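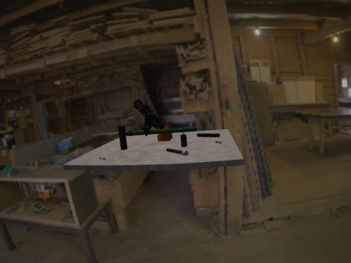

Marisol Quezada, research engineer, Grinex Manipulation Group

Figure 7. The assembly table in the simulator, gripper closed on the green rod. Black cylinders and small screws share the tabletop.

5.3 Observations from the open day

The controlled trials in Section 5.2 were run by people who already knew the controls. The open day at our Pamport lab in March gave us something we could never have scripted: roughly 100 visitors, most of whom had not touched a robot before, taking turns at the teleoperation station for a whole afternoon. We logged 725 grasp attempts, and we learned more from them than from the two months of pilot work that came first.

Visitors worked in the simulated table-top scene of Figure 7, rendered inside a wooden workshop with lumber on the overhead racks. We had worried that such a busy background would pull attention away from the parts. It had the opposite effect. Several visitors told us they felt at home right away, and one retired carpenter spent his first minute looking over the lumber before he moved the arm at all. The plain gray room we had used in the pilot never got that kind of reaction, and we have kept the workshop in every session we have run since.

The task was left open on purpose. A host from our team showed the gripper closing on a part and opening again, then handed over the controls. Nearly everyone went for the green piece first. It is long and bright, and it stands out well against the speckled gray tabletop, while the small dark screws were often overlooked until a host pointed them out. Children were the exception and wanted the screws at once! We did not expect this, and it has changed how we think about ordering the parts from easy to hard.

Each visitor could switch between a wide view of the table and a close view looking past the gripper fingers. The Leltix display software makes the switch with a foot pedal, so both hands stay on the controls.
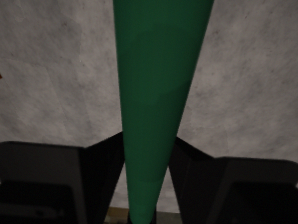 The close view was popular, and it was also where most of the trouble started. With the fingers at the bottom of the picture and the green piece between them, visitors could line up left and right very well. Depth was another matter. They tended to close early, open, creep forward and close again, and a typical attempt in the close view held more of these small corrections than one in the wide view. The visitors who did best used both: the wide view to approach, the close view for the last short stretch. They found this pattern without any coaching, and it was a real pleasure to watch it spread through the line as people waiting their turn picked it up from the person in front.

We also asked for comments on a paper card. Of the cards returned, 23 mentioned wanting to feel the contact in some way – a buzz, a click, anything at all. Others asked for a slower arm near the table. Both changes are now being built into the next version of the station, and the first tests of the slower approach are reported in Section 5.4.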